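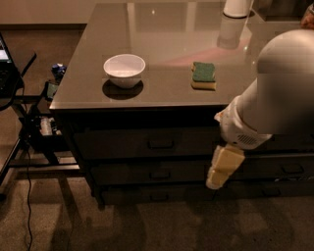 Do you have to prewash fabric before you cut a quilt? I prewash reds, navies and anything hand-dyed, and leave the rest alone.

People keep asking me this, so I'm putting my whole routine in one thread. I've been piecing for a long time and I've ruined one quilt by skipping the wash. It was a red and cream Churn Dash and the cream came out pink along every seam.

First, what I don't wash. Precuts never go in the machine. Charm squares and jelly rolls fray at the edges and shrink unevenly, and then your strips aren't the width the pattern wants.

Yardage in pale prints, grays and most low-volume stuff goes straight to the cutting mat. I like the crispness it has off the bolt. It holds a crease and feeds better under the quarter-inch foot.

For the darks I do a quick test. Cut a scrap, wet it, press it between two pieces of white muslin with a hot iron. If there's color on the muslin, the whole piece gets washed. If there isn't, I still wash reds. See above about the Churn Dash.

Washing: cold water, a small amount of plain detergent, a color catcher sheet. Zigzag or pink the raw edges first or you will spend your evening cutting threads out of a knot.

If the catcher sheet comes out dark, wash again with a new one. I had a navy from Fillismont that took four rounds. Nice fabric, I'd buy it again, but four rounds.

Dry on low and take it out while it's still a bit damp. Press it then. If you let it go bone dry the center fold never really leaves.

I put starch back in after washing. Spray it on, let it soak in for a minute, press. Don't slide the iron, lift it and set it down. Sliding stretches the bias and your triangles go wonky.

Saskia Costigan asked about mixing washed and unwashed in one quilt. I do it all the time. Cotton shrinks a few percent and the quilting holds it all together. What you get is a little extra crinkle in some blocks. I like crinkle.

If you don't like crinkle, wash everything or wash nothing, and use a batting that doesn't shrink much. Read the package. They vary a lot.

Backing is the exception for me. I wash wide backing every time. It tends to be looser and it's often folded off grain, and washing lets it relax before I square it up.

Flannel too. Always wash flannel. It shrinks more than you think it will.

The quilt I'm on now is all scraps, 509 pieces in the top, and half of them came out of a bag Lindsay Cosgrove gave me at guild. No idea what's been washed. I tested the reds and one purple and went ahead.

The purple bled, by the way. It's in the bin. I replaced it with a plum from the Harawira line that passed — same value, a bit grayer, probably better next to the gold.

Hamish Tipoki says he washes the finished quilt with three catcher sheets and never prewashes anything. His quilts look fine. I don't have the nerves for it.

If a finished quilt does bleed, don't dry it. Heat sets it. Keep it wet, fill the tub with the hottest water the fabric can stand, add a clear dish soap with no dye in it, and let it sit overnight. Change the water when it colors up. I've seen this rescue two quilts that looked hopeless.

Label what you've washed. I cut a corner off the selvage on washed pieces before they go back on the shelf. Takes a second, and I can tell from across the room.

Next thread will be on squaring up wide backing when your floor is smaller than the quilt. I'm waiting on three yards of the Sturno dot, and I'd like to use that for the photos.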